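**Cledness: a two-arm bench for sorting and folding laundry**
Kalevi Kuusisto
Build report, Wendora technical program
27 March 2019

## Starting point

The assignment asked for a machine that handles something soft. I chose laundry because it was easy to get and I could ask my family for as much of it as I wanted. The bench was built at Hamel, the shared workshop on the ground floor of my building, on a table I was allowed to keep set up for the whole of March as long as I cleared the floor underneath it every evening.

The plan was for one arm to pick a garment off a pile, for the other arm to take hold of the second corner, and for both to stretch it and lay it flat so it could be folded. I got the first two steps working well enough to measure. The folding is only partly done, and the last section says what is missing.

## The frame and the arms

Both arms stand on one aluminum rail along the front edge of the table. In my first version each arm had its own clamp. That was a mistake. Every time I loosened one clamp to get at a screw, the distance between the arms changed and the program had to be set up again. With one rail, the distance stays put. I can lift the whole assembly off the table, work on it, and put it back with the same geometry between the arms. The position on the table still has to be checked, and I do that with a strip of masking tape and a square.

The arms are the same design, built as left and right. The links have white plastic shells and the joints are in black housings. I bought the motors secondhand from Mornix, a small repair shop that had taken them out of a display. They came without connectors. Making up the connectors took two evenings, and I got one of them backward, which cost me a motor at the right wrist. The replacement is from the same lot.

The grippers are simple two-finger ones. The tips are blunt. I started with pointed tips, thinking they would pick up cloth more easily, and they did, but they also caught in knitwear and pulled loops out of a sweater. The blunt ones need a better approach angle and miss more often. I kept them anyway.

## Cameras

There is a small camera on each wrist and one over the bench looking down at the table. The overhead camera finds the pile and decides which arm goes first. The wrist camera takes over for the last part of the approach, when the overhead view is partly blocked by the arm itself.

The tabletop has given me more trouble than the cloth. It has a strong wood grain and it is smooth enough to reflect the ceiling lights. In the wrist view the reflections come out nearly white, and my first color threshold counted them as cloth. The arm would then go down and close on bare table. I turned off one row of lights, which helped, and then changed the program so that it ignores bright areas that follow the direction of the grain. I also tried covering the table with a gray sheet. The grippers picked up the sheet.

## A run with the striped garment

Most of the testing was done with a light blue garment with white pinstripes. It is thin and small, and the pale color separates well from the brown of the table. The pile stays in the far left corner, with a plaid shirt as the main part of it and smaller pieces on top.

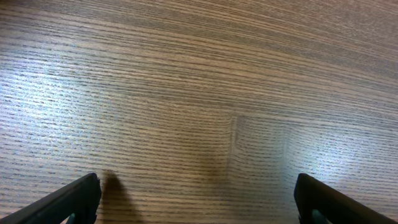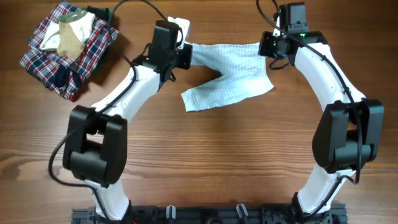
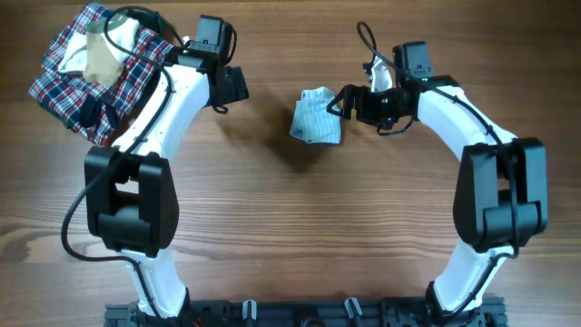 The handover is the hardest step. When one arm lifts a garment, the free corner can hang almost anywhere, and the second arm has to find it while the cloth is still moving. I added a pause of 300 milliseconds between the end of the lift and the start of the search. Shorter than that and the wrist camera saw a blur. Longer made no difference with thin cloth. I did not try it with anything heavy, such as jeans, because the wrist motors are not strong enough.

Once both grippers have a corner, the arms move apart slowly until the motor current rises on both sides. The program reads this as the cloth being taut and stops. The limit is set by hand. If it is too low, the cloth sags in the middle. If it is too high, one corner slips out, and it is nearly always the right one. I think the right gripper closes with a little less force since the motor was replaced, but I have no gauge to check this with.

## Cables

The cables are the part of the build I am least happy with. They run outside the arms in loose loops, so that the joints can turn freely. On the left side, the loop tends to come down over the clothing pile, and twice it dragged a sock along when the arm went back to its rest position. A shorter cable would solve that, but then the wrist cannot reach the far corner of the table. I tied the slack back to the upper link with a strip of hook-and-loop tape. It works until the tape slides.

If I built it again I would design the links with a channel for the cable from the beginning. Adding one now would mean taking both arms down to the motors.

## Results

I ran 21 trials with the final program, all with the striped garment, starting each time with it dropped on the table from the same height. A trial was counted as a good pick if the first arm lifted the cloth clear of the table and held it until the second arm began to move.

| Step | Trials reached |
|---|---|
| Started | 21 |
| Good pick by first arm | 15 |
| Laid flat and folded once | 2 |

I did not keep a proper count of the handovers. I wrote notes for each trial, but in several of them I only put "ok" and I can't tell now if that meant the handover or the pick. The table should have a row for it.

The failed picks were mostly the gripper closing too high above the cloth. The wrist camera has no way of measuring distance, so the height comes from the arm's own joint angles, and these are off by a few millimeters when the arm is stretched out. Near the rail the picks were reliable. Toward the back of the table they were poor.

The low number in the last row has a different cause. Laying the cloth down means both arms have to lower and move toward the rail together, and my program sends the commands to the left arm first and the right arm second. The delay is small but it adds up over the movement, and the garment ends up twisted. In the two trials that worked, I had slowed everything down so far that one fold took longer than doing it by hand with the other hand in my pocket.

## What is left to do

- Send the commands to both arms in one message.
- Measure the closing force of the right gripper and replace the motor if needed.
- Correct the height error by touching the table at several points and storing the difference.
- Try a matte finish or a fixed board on the tabletop. Hamel has to agree first, as the table belongs to the workshop.
- Use other garments. The plaid shirt has been sitting in the pile the whole time and I have not yet run a full trial on it.

The parts list and wiring diagram are in the folder handed in with this report. The wiring diagram shows the old right wrist connector. The correct pin order is written next to it in pencil.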